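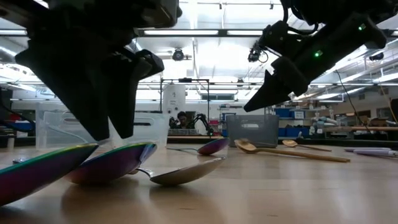
Progress Report: Donthorpe Variable Star Survey
Submitted to the Quintero Fund for Observational Astronomy
May 12, 2024

Prepared by Yayra Akpalu, Project Lead
Reviewed by Leobardo Pacheco, Observatory Director

Status

The survey remains within its approved scope and budget. Observing has continued at the Donthorpe station with the main telescope, and the first catalog of candidate cataclysmic variables is now in internal review. One milestone, the release of calibrated light curves to outside users, has been moved to September. The Fund's program office was told of this change in writing, and no additional money is requested.

Observations

The survey plan calls for repeated imaging of 500 fields along the northern Milky Way. To date, 300 fields have reached the minimum number of visits needed for variability analysis. The remaining fields lie mostly at lower declination and can be reached only for part of the year. They have been placed at the head of the summer queue.

Weather losses during the winter were heavier than planned. A long period of high humidity kept the dome closed on many nights that would otherwise have been usable, and two fields in Cassiopeia fell behind schedule as a result. Both were given priority in the spring and have now caught up.

The replacement filter wheel was installed and tested. Positioning errors that had affected the red filter no longer appear in the nightly logs. Exposures taken before the replacement are being checked individually, and those with vignetting above the agreed limit will be flagged in the archive.

Data Processing

All images are processed with the Brirnura pipeline, which was moved to the new server during this reporting period. The move required changes to the way dark frames are matched to science frames by temperature. Reprocessing of the earlier data is complete.

The pipeline has identified 147 candidate variables that do not appear in the catalogs we consulted. Each candidate is examined by two members of the team before it is accepted. A number of the faint candidates are expected to be removed at this stage, chiefly blends with nearby stars and artifacts near the edge of the detector. The Fund should not treat the present figure as a count of discoveries.

Follow-up spectra have been requested for the brightest candidates. Time has been granted on the Guvwood spectrograph, subject to the usual conditions on target-of-opportunity interruptions.

Staffing and Budget

The data analyst position was filled later than planned. The resulting salary savings have been held in reserve, and approval is requested to apply them to archive storage, where costs have risen. Travel spending is below the approved level. Equipment spending is complete except for the final invoice on the filter wheel.

Work Planned for the Next Period

Complete the required visits to the low-declination fields.
Finish review of the candidate list and circulate the draft catalog to partner institutions for comment.
Release calibrated light curves and supporting documents in September.
Submit the first paper, covering survey design and photometric accuracy.

Questions on the scientific content of this report may be sent to Yayra Akpalu. Budget questions should be directed to Leobardo Pacheco at the observatory office.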